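Molldale Library Reader Services
Support ticket: Reading history and reviews
Status: Resolved
Category: Member reviews, catalog display
Opened by: Vy Đàm, Limham branch reading group
Handled by: Reader Services, Catalog Desk

Member's report

I lead the history reading group at the Limham branch. On Tuesday I posted a review of the Dương family biography our group finished in February. The review is 2000 words long. The catalog page displays only the opening paragraphs and then stops in the middle of a sentence. In addition, the review appears under the abridged edition, which I have not read. My remarks on the footnotes and the family tree make no sense there, as the abridged edition contains neither. Several members of the group have written to ask whether I reviewed the wrong book.

First response, 9:15 a.m.

Thank you for your report. We have confirmed both faults. The full text of your review is stored in our system and no part of it has been lost. Please do not delete the review or post it a second time while the ticket is open, as a second posting will replace the stored copy.

So that we may trace the edition error, please reply with the following:

The number of pages in the copy you read
The name of the translator, if one is given on the title page
Whether you opened the review form from your loan history or from the search page

Member's reply, 11:40 a.m.

The copy has 18 chapters and an index. I returned it last week and cannot give the page count. No translator is named on my notes. I opened the form from the search page, as the book no longer appeared in my loan history.

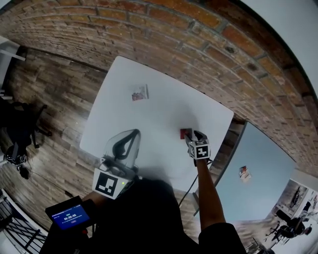
Second response, 1:30 p.m.

The information supplied was sufficient. The abridged edition has 11 chapters, and the copy you describe matches the full edition in our records. When a review is started from the search page, Posis, our catalog software, attaches it to whichever edition is listed first. In this case the abridged edition was listed first. Reviews started from the loan history are attached to the edition borrowed.

Action taken

1. The review was moved to the full edition. Its date and the 47 member comments were moved with it.
2. The display limit on the title was checked. The page had been set to the limit used for children's picture books. It has been reset to the standard limit for adult nonfiction.
3. The page was refreshed and the review was read through to its last line by Catalog Desk staff.

Member's reply, 3:05 p.m.

I can see the review in full and it is under the correct edition. One matter remains. The line breaks between my paragraphs on the grandmother's letters are missing, and the quotations run into my own text.

Third response, 3:50 p.m.

The line breaks were removed when the review was first saved. They have been restored from the draft held in your account. Drafts are kept for 60 days, after which this repair would not have been possible. Members who write long reviews are advised to keep their own copy.

Closing note

The order in which editions are listed on the search page has been referred to the catalog team under a separate ticket. Until that work is complete, members should check the edition shown at the top of the review form before posting. This ticket was closed with the agreement of the member. It may be reopened by replying to the closing message.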